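Jirker task runner: frequently asked questions

This page collects the questions we receive most often from people who install Jirker for the first time. It is maintained by Gaëtan Le Goff and Hugo Sabatier. If your question is about the arm driver only, please read the driver notes first.

The kitchen table is the default task set, and most of the answers use it.

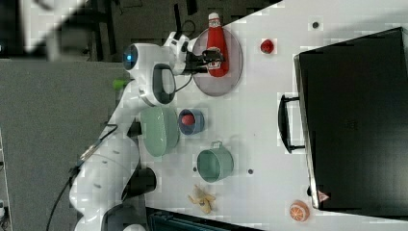
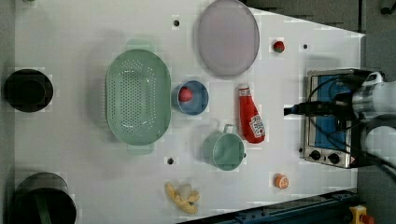 Kitchen table task set: gripper on the ketchup bottle (first), arm over the toaster oven (second).

What does Jirker do, exactly?

Jirker takes a written task, for example "put the ketchup on the plate", and divides it into skills. Each skill is sent to a planner or to a learned policy, depending on your config file. Jirker does not train policies. For training we use Mesden, and you can export from one to the other.

Which skills are included?

Version 8 has 9 skills. Pick, place, push, open door and close door are the ones people use every day. The others are described in the skills folder, and two of them are still marked as experimental.

Do I need the same objects as you?

No. You need objects that the detector knows, or you must add them. To add an object, record it in several poses, put the files in the objects folder and run the label tool again. Please give each object a simple name. We had a bug for weeks with one cup that was called "mug" in one file and "cup" in another.

The detector finds my bottle when it stands up but not when it lies down. Why?

Probably your recordings contain only standing poses. Our own set has 3,645 labeled views, and we still had to add more views of the ketchup bottle lying on its side. Also check the option allow_lying. It is false by default, and we know this is not a good default.

Why does the planner refuse to move near the oven?

The oven is loaded as one solid box, with a safety margin on every side. If the margin touches the start position of the gripper, the planner returns "start state in collision" and stops. You can make the margin smaller for the open door skill only. Do not change the global value.

Can I use one camera only?

Yes, but grasp success will be lower for objects next to a tall one. If you have only one camera, an overhead view is the better choice for the table tasks. For the door skills we prefer to have the wrist camera too.

How long does a skill wait before it gives up?

60 seconds. You can change this with skill_timeout. When the time is over, the arm goes back to its last safe pose and the log shows which step was not finished.

Does it work with the Alhassan controller?

It works with the current firmware. With the older one, the gripper state arrives late and Jirker can believe that the fingers are still open. Please update before you open a ticket.

Can I run everything in simulation first?

Yes, and we recommend it. The Veltstead scene files contain a table and an oven of simple shape. Contact with round objects, such as the apple, is not very realistic there, so please tune the grip force again on the real arm.

Where do I report a problem?

Use the tracker and attach the full log, not a screen copy of the last lines. Tickets are read each morning at 9. In August the answers are slower.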